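Likach 양팔 작업 셀, 유리잔·고블릿 정렬용

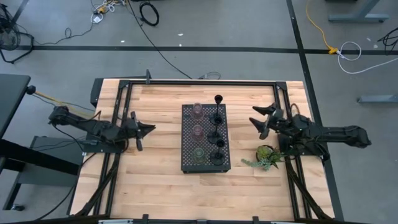 제품 개요

Likach 양팔 작업 셀은 같은 형식의 로봇 팔 두 대를 마주 보게 놓고, 그 사이에 타공 받침대를 두는 탁상형 셀입니다. 깨지기 쉬운 식기와 음료용 잔을 집고, 옮기고, 줄 맞춰 세우는 작업에 맞추어 구성했습니다. 본 페이지는 셀의 구성, 설치 순서, 일상 점검, 소모품 교체 방법을 안내합니다. 제어 소프트웨어 사용법은 별도 설명서를 참고하십시오.

셀은 완제품 상태로 출고되지 않습니다. 프레임, 상판, 팔, 받침대가 각각 포장되어 도착하며 설치 장소에서 조립합니다. 조립에는 성인 2명이 필요합니다. Drurncombe 서비스 센터에 방문 설치를 신청하실 수도 있습니다.

기본 구성

목재 상판: 좁은 목재를 가로로 이어 붙인 밝은색 상판
로봇 팔: 검은색, 좌우 각 한 대
그리퍼: 끝이 뾰족한 두 손가락형, 팔마다 한 개
팔 고정판: 상판 좌우 가장자리에 장착
타공 받침대: 직사각형 금속제, 검은색
외곽 프레임: 검은색 금속 레일, 모서리 브래킷, 대각 보강대
케이블: 팔별 전원선 및 통신선
공구: 육각 렌치 세트, 토크 드라이버

잔과 고블릿, 장식용 식물은 구성에 포함되지 않습니다.

설치 장소

바닥은 평평하고 단단해야 합니다. 카펫이나 탄성 매트 위에는 설치하지 마십시오. 팔의 팔꿈치 관절은 자세에 따라 상판 바깥으로 나갑니다. 따라서 상판 크기만 보고 자리를 정하면 안 되고, 좌우로 사람이 지나갈 수 있는 폭을 따로 확보해야 합니다. 벽이나 다른 책상과 붙여 놓아야 하는 경우에는 팔을 가장 많이 접은 자세로 천천히 움직여 보고 간섭 여부를 확인한 다음 위치를 정합니다.

바닥에 테이프로 통로와 작업 구역을 표시해 두면 셀을 옮겼다가 다시 놓을 때 편합니다. 테이프는 프레임 다리 밑으로 들어가지 않게 붙입니다. 두께가 얇아도 수평이 틀어집니다.

선풍기나 냉방기 바람이 받침대 위로 직접 오는 자리는 피합니다. 가벼운 플라스틱 잔은 바람에 조금씩 밀릴 수 있습니다.

프레임과 상판 조립

1. 좌우 레일을 먼저 세우고 뒤쪽 가로 레일을 모서리 브래킷으로 연결합니다. 이 단계에서는 볼트를 손으로만 조입니다.

2. 대각 보강대를 양쪽에 끼웁니다. 좌우 보강대는 길이가 같으므로 구분하지 않아도 됩니다.

3. 상판을 올리고 앞뒤 간격을 맞춥니다. 나뭇결 방향이 가로가 되도록 놓습니다.

4. 수평계를 상판의 네 모서리와 가운데에 차례로 대 봅니다. 다리 높이는 한 번에 반 바퀴 이상 돌리지 마십시오.

5. 모든 볼트를 대각선 순서로 본조임합니다.

조립 후 하루가 지나면 상판 고정 볼트를 다시 한 번 조입니다. 목재 상판은 실내 습도에 따라 조금 움직입니다. 장마철에 설치한 셀은 난방을 시작할 무렵에도 한 번 더 확인하는 것이 좋습니다.

팔 장착

팔은 고정판을 먼저 상판 가장자리에 붙인 뒤 그 위에 올립니다. 고정판 볼트를 끝까지 조이기 전에 두 팔이 정면으로 마주 보는지 확인합니다. 두 팔의 그리퍼를 받침대 중앙선 위에서 가까이 가져가 손가락 끝의 높이를 비교하면 됩니다. 이때 받침대 위에는 잔을 올려 두지 않습니다.

그리퍼 영점은 좌우를 따로 잡습니다. 손가락을 완전히 닫은 상태에서 영점을 저장하고, 완전히 벌린 다음 다시 닫아 같은 값으로 돌아오는지 봅니다. 값이 달라지면 손가락 고정 나사가 풀렸는지 먼저 확인하십시오. 한쪽 그리퍼만 교체한 경우에도 두 팔의 영점을 모두 다시 저장합니다.

Faserau 손가락 패드를 쓰는 경우에는 패드를 붙인 뒤에 영점을 잡습니다. 순서가 바뀌면 얇은 잔에 힘이 과하게 들어갑니다.

타공 받침대 놓기

받침대는 긴 변이 앞뒤 방향이 되도록 두 팔 사이에 놓습니다. 상판에 나사로 고정하지 않습니다. 네 귀퉁이 아래에 미끄럼 방지 패드를 붙이고, 연필로 상판에 귀퉁이 위치를 옅게 표시해 둡니다. 청소하느라 들어냈다가 되돌릴 때 이 표시에 맞추면 좌표를 다시 잡는 횟수가 줄어듭니다.

표면에 구멍이 촘촘히 나 있어 물기가 고이지 않습니다. 그 대신 굽이 좁은 잔은 구멍 가장자리에 걸려 기울 수 있으므로, 처음 쓰는 잔은 손으로 먼저 세워 보고 흔들림을 확인하십시오.

잔 배치

기본 작업 예제는 잔 6개를 세 개씩 두 줄로 세우는 배치를 사용합니다. 한 줄에는 색이 들어간 투명 잔을, 다른 한 줄에는 다리가 있는 검은색 고블릿을 놓습니다. 모양이 다른 잔을 줄별로 나누면 왼팔과 오른팔의 파지 높이를 따로 조정하기 쉽습니다.

투명 잔은 몸통의 중간보다 약간 아래를 잡습니다. 고블릿은 가는 다리를 잡되 컵 바로 밑은 피합니다. 받침이 넓어서 안정적으로 보이지만, 옆 잔의 받침과 겹쳐 놓으면 들어 올릴 때 함께 끌려옵니다. 받침 사이에 손가락 한 마디 정도의 여유를 두십시오.

투명한 잔은 뒤의 구멍 무늬가 비쳐 보여 카메라 인식이 흔들리는 경우가 있습니다. 인식률이 낮으면 조명 각도를 먼저 바꾸고, 그래도 나아지지 않을 때 인식 설정을 조정합니다. 상판에 화분이나 소품을 두고 쓰신다면 팔이 지나가는 길에서 떨어진 곳에 두고, 자리를 옮긴 뒤에는 저속으로 한 번 돌려 보십시오.

케이블 정리

팔꿈치 쪽 케이블은 팽팽하게 묶지 않습니다. 관절이 끝까지 굽었을 때와 펴졌을 때 모두 케이블이 느슨해야 합니다. 늘어진 부분이 고정판 모서리에 닿으면 피복이 닳으므로 닿는 자리에 보호 튜브를 끼웁니다.

바닥으로 내려오는 전원선은 작업자가 서는 쪽을 피해 뺍니다. 연장선을 쓸 때는 접속부가 통로 한가운데 오지 않게 하고, 남는 길이는 크게 감아 프레임 뒤쪽에 둡니다. 통신선과 전원선은 한 다발로 묶지 마십시오.

점검 주기

매일 시작 전
손가락 끝에 이물질이 묻었는지, 패드가 들뜨지 않았는지 확인합니다. 두 팔을 대기 자세로 보내고 소리를 들어 봅니다. 비상 정지 버튼을 한 번 눌러 정지와 해제를 확인합니다.

매주 금요일
받침대를 들어내고 구멍에 낀 먼지를 마른 솔로 털어 냅니다. 상판은 물기를 꼭 짠 천으로 결을 따라 닦은 뒤 마른 천으로 한 번 더 닦습니다. 알코올은 상판에 쓰지 마십시오. 고정판 볼트의 표시선이 어긋나지 않았는지 봅니다.

파지 1000회마다
손가락 패드를 교체하고 좌우 그리퍼 영점을 다시 저장합니다. 횟수는 제어기 화면의 유지보수 항목에 표시됩니다.

매년 5월
프레임 볼트 전체의 조임 상태, 케이블 피복, 관절 유격을 점검합니다. Drurncombe 정기 점검 계약 고객은 이 시기에 방문 일정을 안내받습니다.

자주 생기는 증상

손가락이 끝까지 닫히지 않음
패드가 밀려 나와 서로 닿는 경우가 많습니다. 패드를 떼고 닫아 보십시오. 그래도 틈이 남으면 전원을 끄고 손가락 고정 나사를 확인합니다.

잔을 놓을 때 받침대에서 소리가 남
받침대 높이 값이 실제보다 낮게 저장되어 있습니다. 미끄럼 방지 패드를 새것으로 바꾼 직후에 자주 나타납니다. 높이를 다시 측정해 저장하십시오.

한쪽 팔만 위치가 조금씩 어긋남
고정판 볼트 풀림, 상판 수평, 영점 순으로 확인합니다. 영점부터 다시 잡으면 원인을 찾기 어려워집니다.

오류 코드 66
팔과 제어기 사이의 통신이 끊긴 상태입니다. 전원을 끄고 팔꿈치 쪽 커넥터를 뺐다가 다시 끼웁니다. 같은 코드가 반복되면 케이블을 교체해야 합니다.

교체 부품

Faserau 손가락 패드, 좌우 공용
Jara 관절 케이블, 좌우 공용
타공 받침대용 미끄럼 방지 패드
고정판 볼트 세트
케이블 보호 튜브

그리퍼 본체와 관절 모듈은 개별 판매하지 않으며 서비스 센터 입고 후 교체합니다. 입고 수리는 접수 후 약 2주가 걸립니다. 팔을 보내실 때는 고정판을 분리하고 출고 시 포장재를 사용해 주십시오.

안전

전원이 켜져 있는 동안에는 두 팔 사이에 손을 넣지 마십시오. 잔이 깨졌을 때는 전원을 차단한 뒤 받침대째 들어내 치웁니다. 작은 조각이 구멍에 남을 수 있으므로 솔질은 장갑을 끼고 합니다. 금이 간 잔은 다시 사용하지 마십시오.

부품 주문과 수리 접수는 Drurncombe 서비스 센터에서 받습니다. 문의하실 때 제어기 뒷면의 일련번호를 함께 알려 주십시오.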